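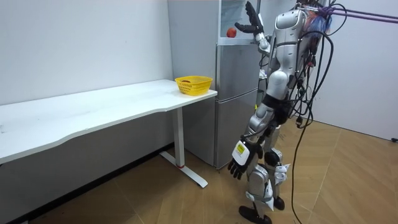 Clarkix Humanoid Work Cell Safety Kit
Product page updated 4 October 2026

Availability: in stock, ships from our own shelves
Suits: walking and standing humanoids in labs, test kitchens and mock apartments
Includes: overhead tether set, cable dress pack, floor marking set, wrist label set, printed rule book
Not included: robot, ceiling, common sense

Overview

A humanoid robot costs a great deal of money and has the balance of a guest leaving a wedding. Most of them spend their working lives putting small things into other things, beside ordinary furniture, in rooms that were never laid out for machinery. The Clarkix kit is for those rooms. It is a box of straps, labels, tape and clips, plus a rule book that is thicker than you want and shorter than it could have been.

We sell it as a kit after years of selling the parts one at a time to people who bought the labels and skipped the straps. Labels are very good at telling you what fell on you.

Where it fits with the standards

If you are in an industrial setting, you already know ISO 10218 and your risk assessor already knows you. The trouble with a legged machine is that much of the familiar advice assumes a robot bolted to something. Cut power to an arm on a pedestal and it stops. Cut power to a biped and it also stops, on the floor, by the shortest route.

So the kit doesn't certify anything. It won't make your cell compliant, and we'd be wary of any box that claimed to. It helps you do the dull physical things your risk assessment will tell you to do, and gives you somewhere to write down that you did them. If your assessment and our rule book disagree, follow the assessment and send us a note. We get a fair few notes and some of them are polite.

What's in the box

Overhead tether set. 2 woven straps, a spreader and rated connectors. The straps come in high-visibility colours so you can tell at a glance whether they are on the robot or still on the hook. Each strap has a sewn tag with an inspection panel and a serial number that matches the card in the lid. Lose the card and you can print another from the downloads tab, though you'll have to fill it in again by hand as penance.

Cable dress pack. Sleeves, soft ties and swivel clips for routing power and data up and away from the legs. No hard zip ties. We used to include them and people used them.

Floor marking set. One roll of 30 metres of low-tack tape, tested on sealed timber, vinyl and painted concrete. It comes off wood-look flooring without taking the wood look with it, provided you don't leave it down for a year. Corner pieces and foot-position markers are in the same bag.

Wrist label set. Pinch-hazard and stored-energy labels on a flexible backing, sized for flat housings. Stick them where a person reaching for the hand will see them before arriving at the hand.

Rule book. Spiral bound, wipeable, with blank pages at the back for your own rules. These fill up quickly after the first month.

House rules for pick-and-place in a mock kitchen

The following is taken from the rule book, lightly trimmed. It covers the job most of our customers start with: small food props moving between a desk or bench and a fridge.

Before power-up

Tether on and slack set. The robot should be able to reach every point in the task without the straps going tight, and should not be able to reach the floor with its face. If you can't have both, change the task.

Walk the cable. Follow it from the robot to the wall with your eyes and then with your hand. Anything lying on the floor behind the heels gets lifted, covered or moved outside the tape.

Open and close every door the robot will use, by hand, through its full swing. Fridge doors are wider than people remember.

Check the desk is stable and the feet of the frame are where the map says they are. T-shaped feet stick out into the room, and robots are like the rest of us in not looking down.

Clear the props that aren't in today's task. A stray apple is a trip hazard with a long fuse.

During the task

One person holds the stop. That person does nothing else. They don't take notes, fetch the next prop or answer the door. If they need to do any of those, the robot pauses first.

Everyone else stays outside the tape while the legs are live. Arms-only work has a smaller zone, which must be marked separately and in a different colour.

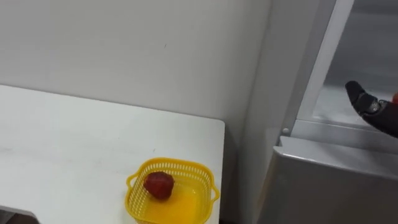
Treat the inside of a fridge as a confined space for fingers. While a gripper is through the opening, no human hand goes in, including to rescue a prop that is about to roll. Let it roll. Plastic fruit has a long service life and a low opinion of gravity.

Keep the source container in one place for the whole session. A basket near a desk corner is fine if the corner is inside the planned reach; if it isn't, the robot leans, and leaning is how the tether earns its keep. Mark the basket position with tape and put it back on the tape after every reset.

Use toy food for anything involving closed-loop grasping that you haven't run before. Real strawberries are for later, and for staff.

Resetting

Pause, confirm the pause out loud, then cross the line. Saying it out loud feels silly for a week.

Approach from the front or the side where the operator can see you. Never duck under the straps. The gap between an appliance and a desk is not a walkway, even for slim people in a hurry.

Put the props back, step out, confirm you are out. Only then does the stop holder release the pause.

After the session

Take the weight on the straps before you cut motor power. Lower slowly.

Log any contact the robot made with furniture, walls or people, including the gentle ones. A nudge against a cabinet in February has a way of turning up again as a cracked finger joint later in the year, and it's nice to know where to point.

Choosing a size

The Clarkix kit comes in two sizes. Standard suits a single cell with one robot and one bench. Wide adds a longer spreader and a second roll of tape, for rooms where the robot walks between stations. Nothing else differs. If you're unsure, measure from the anchor point to the farthest spot the robot will stand, and send us the figure along with your ceiling height. We'll tell you, and quite often we'll tell you the cheaper one.

Anchors are your responsibility. We don't supply them because we haven't met your ceiling. Have a qualified person look at the structure above the plaster. A hook that holds a pot plant has proved that it can hold a pot plant.

Works with

Woletti gantry frames, both the fixed and castered models. Lock the castors. Then look at them again.

Teixeira stop buttons, wired or wireless. The rule book has a page on daily checks for the wireless type, chiefly concerning whose pocket it went home in.

Lodetti cable swivels. Ours are near enough the same shape that you can mix them on one line, but keep the sleeves to one make or the ends will fray.

Care and inspection

Inspect straps before each session for cuts, glazing, loose stitching and spilled coffee. Coffee won't weaken the strap but it does hide the wear indicator. Replace both straps after any real fall, even if they look perfect and the robot says it's fine.

Connectors are rated for 2,000 load cycles in normal hoist-and-lower use. The card in the lid has space for a running tally. Swap them when you reach the end, and cut the old ones in half before binning them, otherwise they will be back in the drawer by lunch.

Labels can be wiped with mild soap. Avoid solvent on the printed face. Replace any label that can't be read from outside the tape.

Questions we're asked a lot

Can we skip the tether if the robot hasn't fallen over yet?
No.

Does the tether affect data collection?
A little, if it's set too tight. Straps overhead can show up in camera views and cables can drag on the shoulders. Set the slack using the chart on the inside cover and record the setting with the session so anyone using the data later knows what they've got.

Can one person run the cell alone?
The rule book says two, one on the stop and one on resets. Working alone is allowed for arms-only tasks with the legs locked and the weight on the straps, if your own assessment agrees.

Do you sell the rule book separately?
Yes, and there's a free copy under downloads. The paid one wipes clean.

Returns

Unopened kits can come back for a full refund, less freight. Straps can't be returned once the seal is broken, as we have no way of knowing what they've been holding up. Tape is yours forever.

Related items
Replacement strap pair
Wrist labels, single sheet
Floor tape refill
Connector set with tally card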